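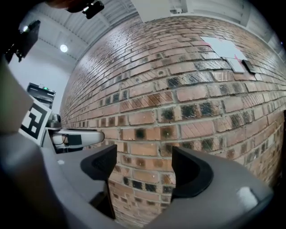 Brick Wall Room: Walk-Through Checklist and Comments

Plarkville building, ground floor. Checked by Tahsin Khondokar, 20 March 2026.

Before you start, a word or two from me. I have kept the same order as the November sheet so that you can lay the two side by side, and I have written my comments straight under each item, because I know how a plain "OK" in a box can leave the next person wondering what was looked at. Please forgive the length! Those of you who have walked this room with me will know that I like to talk as I go, and I write much the same way.

Marks used: OK means no work needed. WATCH means look again next time. DO means somebody has a job to do, and the name or firm is beside it.

1. The brick wall

1.1 General condition of the brick. OK
The red-brown brick is still my favorite part of the building, and I am happy to say it gave me very little to worry about. I walked the length of it slowly, went back the other way, and tapped wherever I could comfortably reach. Nothing sounded hollow and nothing moved under my hand.

1.2 Dark patches on the faces. WATCH
Quite a few of the bricks have black, sooty-looking patches, and they are thickest through the middle rows. Every new person asks me about them, and it's a fair question to ask. I rubbed several with a dry white cloth and the cloth came away clean, so I have left them as they are. If you ever find that the black does come off on your fingers, please stop there, wash your hands and let me know the same day. Please don't go at them with a wire brush. I know it is tempting.

1.3 Diagonal lines on the brick faces. OK
Faint, and they stay on the faces of the bricks. I followed a number of them with a fingernail, looking for one that ran on into the mortar and across to the next brick, and didn't find any. A line that does cross a joint is a different matter and should be written down with its row, counting up from the floor.

1.4 Mortar joints. WATCH
The pale gray mortar is firm at eye level. Lower down, near the end of the wall, I found 2 short lengths where a key will take out a little sand. It's early days and I would not call anyone in for it, but I have put a pencil tick beside each so we can find them again.

1.5 Dust at the foot of the wall. OK
Swept before the check and looked at again after lunch, with no fresh grit to be seen. I do recommend doing it this way if you have the time, as a clean floor will tell you more about a brick wall than an hour of staring at it.

2. Things fixed to the wall

2.1 Paper notices. DO (Tahsin)
The white sheets up on the brick have grown into quite a cluster, and I must confess that a couple of them are mine. All were holding firmly, but the corners have started to curl, and there are old notices underneath newer ones. I will take the whole lot down, keep what is still wanted and put it back up in a single layer. If one of the sheets is yours and you would be sad to lose it, write your name on it in pen before the end of the month.

2.2 Small dark unit beside the papers. OK
Fixings tight, no wobble, nothing hanging from it. Please keep the notices from creeping over it when they go back up. A finger's width of bare brick between the two would make me very happy.

2.3 New fixings generally. Reminder
Anyone wanting to put a screw in this wall should come and see me first. I am almost certain to say yes, but I would like to help you choose the spot, and a joint is so much easier to make good afterward than a brick.

3. Ceiling

3.1 Corrugated metal panels. OK
The white panels are clean, with no rust at the seams and no brown rings. I looked after a night of good heavy rain, which was a lucky piece of timing, and everything was dry to the eye from the ladder. There was a cobweb or two, which I have removed with apologies to the owners.

3.2 Beam. OK
Paint sound, no flaking where it meets the panels. Nothing has been hung from it and I'd like to keep it that way, please, even at holiday time.

3.3 Round ceiling light. OK
Came on at once, steady, no hum. The cover sits square in its place.

3.4 Other ceiling fixtures, including the white box. DO (Osman)
Everything up there feels secure, and I could find no loose screws. The white box has no label that I could read from the ladder, and the drawing we have on file doesn't show it. Osman Electrical are coming out for the yearly visit in any case, so I have asked them to identify it and put a proper label on it, in letters large enough to be read from the floor by a man who has left his glasses in the car.

3.5 Bracket in the corner. WATCH
The dark bracket is sound. The little black clip below it had a touch of play when I pressed on it, so keep an eye on it next time.

4. Equipment rack and cables

4.1 Position of the rack. OK
The black rack stands well against the light gray wall, and it didn't rock when I leaned on it gently. The air space is good. Let's keep coats off it, however handy a height it may be.

4.2 Indicator light. OK
Green near the top. If you come by and find it any other color, or out altogether, write down the time and call the Virno help line on extension 342. Please leave the switches alone until they have spoken to you, even if you are fairly sure which one it is.

4.3 Cables in the room. WATCH
The thin black ones have been kept up and looped very neatly, and thank you to whoever has been taking such care. On the floor I found one extension lead running where people walk. I moved it back to the wall, but it does seem to wander out again, so if you use it, kindly tuck it in when you have finished.

4.4 Printed marker cards. OK
Upright, clean and flat. Dust around them and try not to shift them. If you do knock one, tell the people working in there instead of guessing at where it stood, and they'll be glad you did.

5. Floor, doorway and getting out

5.1 Walkway. OK
Measured 600 at the tightest point, in millimeters, with the stools pushed in. I would be happier with more, and with the stools pushed out there is a good deal less, so push them in, please!

5.2 Door. DO (Illton)
Opens fully and closes by itself, but it needs a shoulder for the last inch. Illton Doors have been told and will plane the bottom edge. In the meantime, make sure you hear the latch click behind you.

5.3 Extinguisher in the corridor. OK
Needle in the green, pin and seal in place, tag signed. I wiped the dust off while I was there.

5.4 First aid box. DO (Tahsin)
Down to 16 plasters, and the small scissors have gone on their travels again. I will top up the box and buy a pair with a bright handle. If the old pair is in your desk drawer, just slip it back and I shall never ask.

Jobs to carry over

Tahsin: notices (2.1), first aid box (5.4).
Osman: identify and label the ceiling box (3.4).
Illton: door (5.2).
Look again next time: dark patches, low mortar, corner clip, extension lead.

My thanks to everyone who moved their things so cheerfully while I was up and down the ladder. The signed copy is in the blue folder by the front desk, and there is room on the back for anything you think I have missed.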